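4 豁免清单为什么用不起来

4.1 从法条到柜台

上一节讲的是制裁法案怎么写出来的，这一节我想往下走一层，看看它到了银行柜台和货代办公室之后变成了什么样子。先交代一句，我最初的计划里没有这一节。当时我以为豁免条款的问题用条文分析就能说清楚，结果头几次访谈做下来，受访企业几乎都不谈条文，他们谈的是退款单、补件通知，还有打不通的电话（有一位财务在电话里把一份补件通知从头到尾念给我听，念了快一刻钟）。于是我把提纲推倒重来了。

先说法条本身。针对 Hillov 港的限制措施分两块，一块管能源和航运，另一块管与港务方有账户往来的金融机构。后面这一块后面又挂了一张豁免清单，食品、药品、基本日用品都在上面，条件是单笔货款不超过上限，收货人不在名单上，付款路径里没有被点名的银行。读到这里大家多半会觉得挺宽松，我第一次读也是这个感觉，还在页边写了个“宽”字。

可是清单是写给谁看的呢？立法辩论的记录里，议员们谈到豁免时设想的读者是出口商：做正经买卖的人翻开清单，对照自己的货，放心发运。真正需要对照清单做决定的却是银行里的合规人员，而且通常还是付款链条中间那家代理行的合规人员。这个人没见过货，不认识买卖双方，手上只有一份电文和几个附件，桌上还排着一长串别的电文。放行一笔合规的款子，他得不到什么；放错一笔，后果他在入职培训时就听过了。我跟好几位受访者聊到这一点，他们的反应都差不多，先叹气，然后说换了自己坐在那里也会先退回去再说。

这种现象文献里一般叫“过度合规”。我对这个词有点保留，它听上去像是银行做过了头，责任在银行。从我看到的材料来说，银行的反应和它面对的罚则是配套的：罚则没有上限，豁免没有书面确认，那么往安全的一边多退几步，在商业上说得通。至于这对政策目标是好是坏，就要看制裁的设计者到底想要什么了，这个问题我留到第六节。

4.2 材料与做法

本节的材料有两个来源。一是对 41 家中小出口企业的半结构访谈，都做过或者打算做 Hillov 方向的生意，规模普遍不大，有的外贸部就一个人，兼着报关和开票。访谈一般安排在下午，上午他们要追单子，没空理我。二是货代公司 Gurnance 提供的 600 笔付款记录，去掉了企业名称和账号，保留了品名描述、金额区间、处理状态和每次补件的理由。时间跨度是 12 个月，从限制措施生效的当月算起。

两份材料都有毛病，我得先承认。访谈对象是滚雪球滚出来的，愿意跟我聊的人往往正憋着一肚子火，顺顺当当收到货款的企业大概懒得回我的邮件。Gurnance 的记录则只覆盖它经手的货，它在这条线上做得比较久，客户的单证水平估计高于平均。这么看，两份材料的偏向刚好相反，访谈可能把困难说重了，记录可能把困难显得轻了。我没有办法把两者精确地对冲掉，只能在下面每一处判断里说明依据的是哪一份。

编码的时候我把处理结果分成四类：直接放行，补件后放行，退回，以及一直没有下文。最后这一类最让我头疼。没有下文的款子在银行系统里状态写的是“处理中”，企业却早当它丢了，有的已经和买家重新谈了付款方式。我一开始把它们并进“退回”，后来又拆了出来，理由是企业对这两种结果的应对很不一样：被退回的人知道下一步该干什么，没有下文的人只能等着，货压在仓库里，仓租照付。

还有品名的问题。豁免清单用的是大类，付款附言里写的是企业自己的叫法，两边对不上是常事。日用品这一类尤其麻烦，碗、盘、杯子可以写成“餐具”，可以写成“厨房用品”，可以按颜色和件数一行一行列出来，也可以偷懒写一个“杂货”。我起初没太当回事，直到把补件理由按品名写法重新排了一遍，才发现“品名不明确”是反复出现的一条，而且跟货物到底敏感不敏感没什么关系。写“杂货”的被问，逐项列明的也被问，只是问的方向不同：前者被要求说明里面有什么，后者被要求逐项说明用途。

图2 铺深绿色台布的方桌，桌上有橙色的碗、紫色的盘和几只不同颜色的杯子

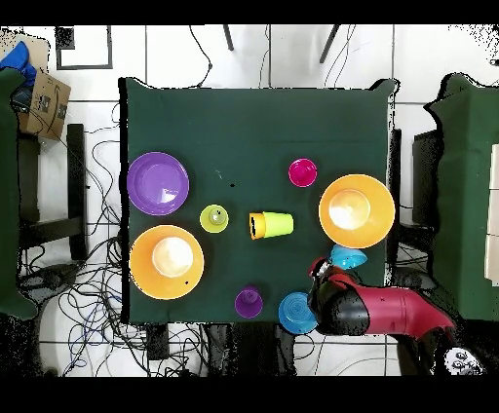 Likwood 在读过本节初稿后回信说，我把品名看得太重了，代理行退回一笔款子的时候，补件理由那一栏常常是随手选的，下拉菜单里哪一项排在前面就选哪一项，真正的原因是这条线路在内部已经被标成“不鼓励”，写得再清楚也一样会被问。

这个意见我想了好几天，最后决定照录在这里，同时保留原来的编码。它有道理的地方在于，我看到的“理由”确实是一份事后填写的表格，表格能记下来的东西和做决定时脑子里想的东西之间隔着一层。但我也不愿意因此就把品名这条线索整个扔掉。访谈里有几家企业换过写法，货没变，买家没变，换了之后补件的来回明显少了。当然，也可能恰好那段时间代理行换了经办人，或者内部的标记松动了，单凭这几家我说不死。稳妥一点的讲法是：线路被标记决定了一笔款子会不会被拦下来看，品名的写法影响它被看多久。

4.3 筛查软件这一环

很多讨论把银行当成一个会思考的人，我在 4.1 里也犯了这个毛病。真实流程里，第一道判断是软件做的。受访企业提到最多的一套叫 Voicu，几家中小银行都在用。它的工作方式我只能从用户那一侧描述：电文进来，系统把名称、地址、港口和附言里的词拿去和名单比对，给出一个分数，超过门槛就转人工。门槛由银行自己设。

麻烦就在门槛上。限制措施公布以后，好几家银行把涉及 Hillov 的门槛调低，低到附言里出现港名就会转人工。这么一来，豁免与非豁免的货物在第一道关口上就没有区别了，全都堆进同一个队列，谁先谁后看的是到达时间。一笔奶粉款可能排在一笔机械配件款后面，经办人每天能看的件数又是固定的。有位受访者跟我打比方，说这好比医院的急诊和体检排同一条队，我觉得这个比方有点夸张，不过队列确实只有一条！

金额上的豁免也因此打了折扣。条文规定，单笔低于 4,000 的小额货款适用简化审查，立法时的意图很清楚，想给小生意留一条缝。可是软件比对的是词，金额字段在打分里占多大分量，企业不知道，银行柜台也说不上来。我问过一家银行的客户经理，小额款子会不会走得快一点，对方想了想，说按规定应该会，然后又补了一句，说自己没见过单独的小额通道。访谈里有企业试着把大单拆成几张小单，指望钻进简化审查，结果被当成刻意拆分，审得更细。说实话，从反洗钱的角度看银行这么做一点也不奇怪，可企业觉得委屈也是真委屈，明明是照着条文去做的。

说到这里得提一下时间。企业最在意的是“多久能有个说法”，能不能通过反倒排在后面。小企业的周转金就那么一点，款子悬着，下一批原料就订不了。有一家告诉我，宁可第一天就收到退回，也好过等到月底。我把这句话抄在了编码手册的封面上，后来四类结果的拆分就是受了它的影响。主管部门在咨询文件里关心的指标是放行比例，如果只看这个比例，“补件后放行”会被算作成功，而企业为此付出的时间在统计里是看不见的。

4.4 企业自己想出来的办法

政策不管用的时候，人总要想办法。我归拢了一下访谈里提到的做法，合法性参差不齐，有些我只能笼统地写。

用得最多的是换付款路径，绕开那几家特别谨慎的代理行。这件事本身没什么问题，只是新路径往往更长，中间多一家行就多一道手续费，还多一次被拦的机会。其次是预收全款，把风险推给买家。大企业推得动，小企业一推，买家就跑到别处去了。也有企业索性把 Hillov 的客户转给第三地的经销商，自己只做到出厂为止，利润薄了一截，夜里睡得着觉。还有一种做法让我有点意外：几家彼此认识的企业共用一套单证模板，谁的附言写法顺利通过了，就发到群里给大家照抄。模板传了好几手，里面连一个错别字都原样保留着，大家都不敢改，怕改了就不灵了。

这种共用模板的办法，效果如何我没法检验，群里传的都是成功的例子，失败的多半不会有人贴出来。但它说明了一件跟本文主题有关的事：在没有官方书面确认的情况下，企业会自己去生产一种替代性的确定感，哪怕这种确定感的来源相当可疑。Likwood 在同一封回信里提到，代理行那边也看得出来这些附言出自同一份底稿，有时反而因此多看两眼。我把这一点转告了其中一家企业，对方沉默了一会儿，问我那到底该怎么写。我答不上来。

4.5 对条文设计的一点看法

写到这里，我想把话拉回立法。现行法案把豁免写成一种抗辩：你先做，出了事再证明自己符合条件。对出口商来说这也许够用，对中间的代理行来说远远不够，它需要在放款之前就拿到一个能存档的东西。咨询期间有人提过事前确认函的方案，由主管部门对特定品类和特定收货人出具编号，付款时填进附言，软件读到编号就转入单独的队列。反对意见主要担心行政负担，也担心编号被倒卖。两种担心我都觉得成立，尤其是后一种，看看模板在群里流传的速度就知道了。

我个人倾向于先从范围很窄的品类试起，比如药品，收货人限定为登记在册的医疗机构，编号一单一用，用过作废。至于日用品，品类太杂，进出的商家也太多，直接照搬恐怕行不通，也许该先把品名对照表做出来，让企业的叫法和清单上的大类能对得上。对照表由谁来做、多久更新一次，草案里都没有写，下一节讨论执行机构的权限时我会再回到这个问题。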